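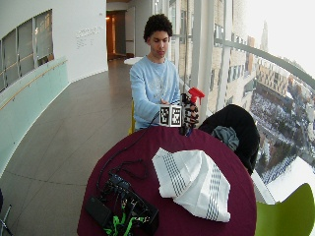

Written by Hideaki Hoshino. Checked by Obsa Woldegiorgis.

Section 3: Spray Bottles, Towels and Table Cloths

This section covers filling the trigger bottle, wiping down a table, and caring for the towels and tablecloths. For floor cleaning, see Section 4. For windows and glass railings, see Section 5.

3.1 Before you start

You will need:

A clean, empty spray bottle with a trigger head
Nilis table cleaner concentrate
A measuring cup marked in milliliters
Two towels for each table
A blank label and a permanent marker

A spray bottle with a red trigger head is easy to find on a dark tablecloth. Other colors work the same way. The trigger heads in the Veren starter kit fit the bottles in that kit only.

CAUTION: Do not reuse a bottle that has held bleach, oven cleaner or drain cleaner, even if it has been rinsed.

3.2 Filling the bottle

1. Unscrew the trigger head and set it on a towel.

2. Pour 400 ml of cold tap water into the bottle. Put the water in before the concentrate, or the mix will foam over the neck.

3. Add one capful of concentrate. Use the cap from the Nilis container. The cap on the Pandix container is larger and will give you a mix that leaves streaks.

4. Screw the trigger head back on until it stops. Do not overtighten.

5. Tip the bottle upside down twice. Do not shake it.

6. Write the contents and the month on the label and stick it to the bottle.

NOTE: To fill several bottles at once, mix 2,000 ml in a pitcher with five capfuls and pour it out with a funnel. This fills five bottles.

3.3 Priming the trigger

A new or freshly washed trigger will not spray on the first squeeze.

1. Turn the nozzle to the open position.

2. Hold the bottle upright and point it into a sink.

3. Squeeze slowly until liquid comes out. Let the trigger return all the way between squeezes.

4. Turn the nozzle a little at a time until you get a fan of fine drops.

If nothing comes out after 15 squeezes, check that the dip tube reaches the bottom of the bottle. If the tube has come off, push it back into the head and try again.

3.4 Wiping a bare table

1. Take everything off the table, including the cloth if there is one. Coats and scarves can stay on the chairs if the chairs are pulled well back.

2. Fold a towel in half, then in half again. This gives you several clean faces to work with.

3. Spray the towel until one face is damp.

4. On a round table, wipe the outer edge first, walking around it. Then work toward the center in overlapping strokes.

5. Turn to a clean face when the first one looks dirty.

6. Dry with the second towel.

CAUTION: Do not spray near power banks, cords or anything plugged in. Unplug and move these items first. If an item has to stay where it is, wipe around it with a dry towel.

3.5 Spot cleaning a tablecloth

Dark cloths, maroon and navy in particular, show water rings. Test the mix on the hem before you treat a spot in the middle.

1. Lift off crumbs with a dry towel.

2. Slide a folded towel under the spot.

3. Hold the bottle a hand's width away and spray once.

4. Press down with a white towel. Do not rub. A white towel lets you see whether the dye is coming off. If it is, stop and send the cloth to the laundry.

5. Leave the cloth flat until dry.

NOTE: Striped towels are fine for this job if the stripes are only along the edges. Press with the plain part.

3.6 Towels

Shake towels out after use and hang them. A damp towel left in a heap will start to smell by the next day. Wash white towels separately from tablecloths for at least the first three washes of any new cloth. Do not use fabric softener. It coats the cotton and the towel stops taking up water.

The Marquez towels in the linen order shrink a little in the first wash. Order the larger size if you fold them for the trolley.

3.7 Storing the bottle

Turn the nozzle to OFF. Store the bottle upright, out of the sun and out of reach of children. Empty and rinse it at the end of each month, and leave the head off overnight so the inside can dry.

Replacement trigger heads are listed in the parts table as item 47. Send requests to Guðlaug Briem at the supply desk before noon on Tuesday.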